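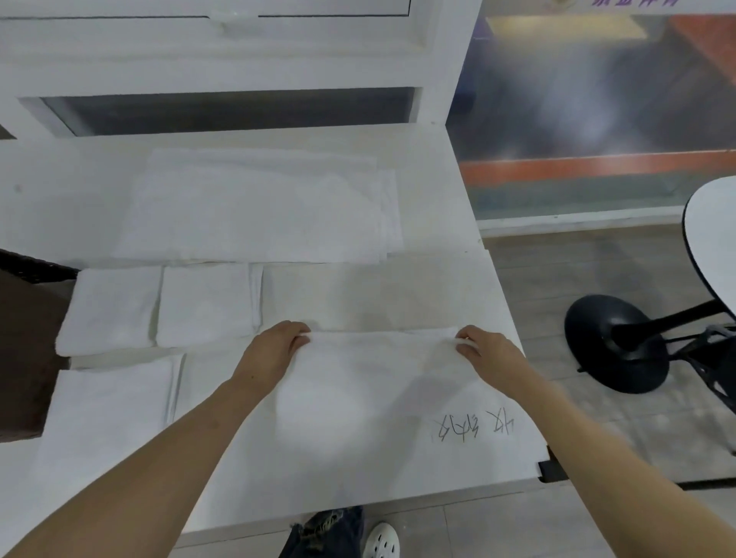
有用户在说明书的留言栏里写道，他家的洗衣机一直放在阳台，按第一版的步骤装完以后，脱水时机身还是会往排水口那边挪，后来把右后脚重新调了一遍才稳住，希望新版能把调脚的顺序写清楚。本版已按这条意见改写了第 4.2 节，已经装好机器的用户也可以只看这一节。

第 4 章 安装与首次使用

适用机型：Cevel 滚筒洗衣机，Jallska 系列
修订日期：2025-07-23

4.1 选择安装位置

1. 地面应坚实、平整。瓷砖、水泥地面可以直接放置。木地板下面如果有龙骨，应让机脚落在龙骨上方。
2. 机身两侧与墙面或柜体之间各留出至少 3 厘米。后方的距离以进水管不被压弯为准。
3. 嵌入台面下方安装时，先量好柜体净高，再拆机器顶盖。顶盖拆下后必须装上随附的金属盖板，不得让机器内部直接露在台面下面。
4. 电源插座应在机器放好以后仍能用手够到。不要使用拖线板。

注意：不要把机器装在会结冰的地方。水管和水泵内残留的水结冰后会胀裂零件，此类损坏不在保修范围内。

4.2 拆除运输螺栓与调平

机器背面有运输螺栓，用于在搬运中固定外筒。未拆除就通电运行，会造成剧烈振动和不可修复的损坏。

1. 用随附扳手将螺栓逐个旋松，连同塑料套管一起水平抽出。
2. 用随附的塑料堵盖封住螺栓孔，压到听见卡扣声为止。
3. 把螺栓和套管装回袋中保存，以后搬家时要用。
4. 将机器推到最终位置。先调两只后脚，再调两只前脚。后脚在机器靠墙以后很难够到，请在推到最后一步之前调好，并锁紧螺母。
5. 在机器顶面放一把水平尺，先横放，再纵放。气泡居中后，按住机身对角轻轻下压，机身不应晃动。
6. 如果有晃动，旋出悬空的那只脚，直到四只脚都受力。
7. 将各脚的锁紧螺母向上拧紧，贴住机壳底板。螺母没有拧紧，机脚会在脱水时慢慢转动，机身随之移位。

提示：装有地漏的阳台，地面通常朝排水口方向倾斜。靠近排水口的机脚需要旋出得多一些。不要在机脚下面垫纸板、木片或毛巾。

4.3 连接进水管

1. 接管之前，打开水龙头放水，把管道里的泥沙冲干净，再关上。
2. 检查进水管两端的橡胶垫圈和滤网是否在位。
3. 先接机器一端，弯头朝向水龙头所在的一侧；再接水龙头一端。两端都用手拧紧，不要用钳子。
4. 缓慢打开水龙头，观察接头处有无渗漏。有渗漏时关水，取下软管，把垫圈放正后重新拧紧。

小心：不要使用旧机器拆下来的进水管。垫圈老化后，夜间水压升高时容易脱开。

4.4 连接排水管

1. 排水管可以接入立管、洗手盆下水或地漏。接立管或挂在水槽边时，管口高度不得低于 70 厘米，否则机器会边进水边排水，无法达到设定水位。
2. 接地漏时，应选用带高位卡槽的安装方式，把软管中段固定在机器背后的卡槽里，再引向地漏。
3. 软管插入立管的部分不宜过深，管口周围要留有空隙。
4. 需要加长时，使用 Rebane 加长管组件，加长以后总长度最多可达 149 厘米。不要自行用胶带对接。
5. 用扎带把软管固定好，防止排水时甩出。

4.5 首次运行

首次运行时筒内不放衣物，目的是冲掉出厂检验留下的水渍和密封圈上的润滑剂。

1. 关好机门，接通电源，打开水龙头。
2. 在主洗格中加入少量洗衣粉，用量为平时的一半。
3. 选择“筒清洁”程序，按下启动键。
4. 程序结束以后，等门锁灯熄灭再开门。
5. 用软布擦干门封圈的凹槽，让机门敞开一会儿。

注意：程序运行中机门温度较高，不要让儿童触碰玻璃。

4.6 毛巾与棉织品的洗涤设置

1. 新毛巾首次洗涤时应单独放入，不加柔顺剂。柔顺剂会在毛圈上留下一层膜，降低吸水性。
2. 白色毛巾选“棉织品”程序，深色毛巾选“混合”程序，两者不要同洗。
3. 装入量以筒内上方还能放进一只竖起的手掌为准。
4. 洗完后及时取出，抖开再晾。放在筒内过久会产生异味。
5. 使用 Gosemura 烘干架时，先把架子装入筒内卡位，再放入小件织物。烘干架只能用于烘干程序。

4.7 显示代码

E1：进水超时。检查水龙头是否打开，清洗进水滤网。
E3：排水超时。检查软管有无折弯，清理机器右下角的排水过滤器。清理之前先放一只浅盘接水。
E4：机门未锁好。检查门缝是否夹住衣物，重新关门。
UE：衣物偏在一侧。机器会自动重新分布几次，仍显示此代码时，打开机门，把缠在一起的衣物分开，或增减一两件。

以上代码在排除原因后，按一下启动键即可消除。断电重启后仍出现同一代码的，请关闭水龙头，拔下电源插头，与售后联系。联系时请准备好机身铭牌上的型号和序列号，铭牌在机门内侧边框上。

4.8 搬运前的准备

1. 关闭水龙头，运行一次单独脱水程序，把余水排出。
2. 拔下电源插头，拆下进水管，管口朝上，用桶接住流出的水。
3. 打开排水过滤器，放尽泵内残水后装回拧紧。
4. 取下背面的堵盖，装回运输螺栓和套管，拧紧。
5. 搬运时保持机身直立，不要抓住机门或洗涤剂盒受力。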